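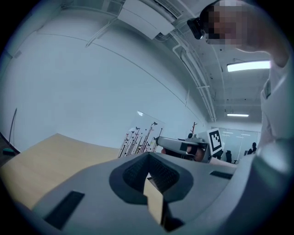

The report was due to the board of Porel on October 18, 2024, and Cremilda Lopes had written all of it except the paragraph on method.

The result itself was not in dispute. A policy trained on 2,762 demonstrations, each made by a person holding a gripper in either hand, had folded the test cloth more reliably than the policy trained on the arm's own recordings. Mr Yusuf had checked the figures and signed them. What remained was the matter of the 604 demonstrations that had been set aside.

"The protocol allows exclusion where tracking is lost," said Mr Yusuf.

"Tracking was not lost," said Dr Lopes. "They were excluded for hesitation."

She opened the file again. All 604 were the work of Nivaldo Brandão, who had folded shirts at the Amaral laundry before he came to the laboratory. Before each second fold he stopped, both grippers held still above the cloth, and then went on. The screening program had read the pause as a fault.

Mr Brandão was asked to attend. He listened to the question with his hands behind his back.

"I am waiting for the cloth to settle," he said. "If you fold it while it is still moving, you fold the crease in."

Dr Lopes thanked him and entered his answer in the record. She then directed that the excluded demonstrations be restored and the policy trained afresh, and informed the board that the report would be delivered in December.

The new policy was tried on a grey morning, before the two of them and no one else. The arm made the first fold. It lifted the corner for the second and stopped.

Mr Yusuf reached for the switch.

"Leave it, please," said Dr Lopes.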